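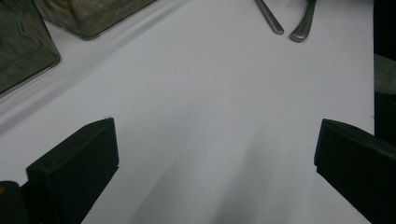 4.2 The open day

The table-setting station drew the longest line of the afternoon, and it deserves more space than the other two. We opened the lab on January 5, 2019, from late morning until the heating went off, and the guest book closed with 259 names in it. Visitors came in through the Tivach entrance, picked up a paper badge, and were free to wander. Most of them had never stood next to a working arm, and we wanted them close enough to see what it was doing with its fingertips.

The task at the station was plain. A visitor laid out a few things from a kitchen drawer on a white tabletop, in any arrangement, and Clokska (our control software, described in Section 3) had to pick up one item and move it to a place the visitor pointed out. A monitor beside the table showed the live view from the camera on the gripper, and this turned out to be the best decision we made all day! People would watch the table for a moment, look up at the monitor, and then start talking to each other about what the machine could and could not see.

Figure 3. Close view over the tabletop at the demonstration station. Both fingers are open. Two translucent containers are at upper left, and the ends of two metal utensil handles are at the top, to the right of center.

Figure 3 shows the kind of view that got the most questions. The handle ends lie very close together, and the rest of each utensil is out of sight. Is it a fork? A spoon? A visitor standing at the table can answer right away by looking down, but a program working from this view has only the handles to go on. One boy of nine or ten told his mother that the robot should "just back up and look again," which is very close to what the search step in Section 3.3 does, and we have since started using his wording in our own talks.

The containers brought out a different set of remarks. See-through objects are a well-known headache for vision systems (the surface takes on whatever is behind it, and bright streaks come and go as the camera moves), and we had planned to keep them off the table. Lovely Manalastas, who ran the station in the morning, argued for leaving them on. She was right. Visitors enjoyed the hard cases far more than the easy ones, and when a grasp failed there was a real cheer for the next attempt.

Over the day the station logged 80 complete trials with visitor-chosen layouts. We don't treat these as a controlled test, and they are kept apart from the 1659 trials reported in Section 5. Layouts were whatever people felt like making, and the room lights were switched on halfway through. Even so, the set is valuable to us. Students in our group tend to leave comfortable gaps between objects when they set up a table, and visitors do nothing of the kind. They push things together, line handles up with the table edge, and put the target behind something tall. The 1279 layouts we had collected before the open day contain very few arrangements like that.

Three changes to the station came out of it. The rest position of the arm was raised so that small children could see past it. The spoken prompt was shortened from two sentences to one. Lovely Padilla rewrote the pointing step so that a visitor can change their mind before the arm moves, a request we heard all afternoon and had somehow never thought of ourselves.

A second visit, by a group of teachers from the Marquez school, followed in February with the same table and the revised prompt. Their comments on using the station in class are covered in Section 4.3, along with the notes from the Temis sorting demonstration.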